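Odds and ends: sorting the donations

The clear-out at the Stostness hall has reached the mixed boxes, the ones marked "various" that were left until the clothes and books were done. There are nearly 500 items still to go through before the Dranside table sale in June, and most of them have little to do with each other. Soft toys, building bricks, brushes and bits of cloth have all come in together.

Akua Ansah has asked that we tip out a few things at a time and sort from there. A full box emptied in one go takes longer, and small pieces end up under the big ones. 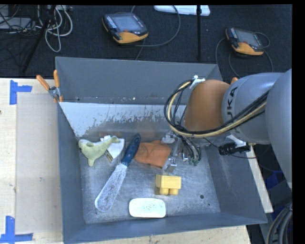
Soft toys go in the blue crate by the door and will be washed before they are priced. Single building bricks are worth keeping – they are sold by the bag, and it does not matter if the colours are mixed. Brushes should go with the kitchen and cleaning things, unless the bristles are bent flat. Cloths and dusters can be put in the rag sack, whatever state they are in.

Anything you can't place goes on the shelf marked Agyeman, and Tetteh Asamoah will look at it at the end of the session. Please don't put it back in a "various" box.

Sorting is in room 139, up the stairs and on the left. Bring your own gloves if you prefer to wear them.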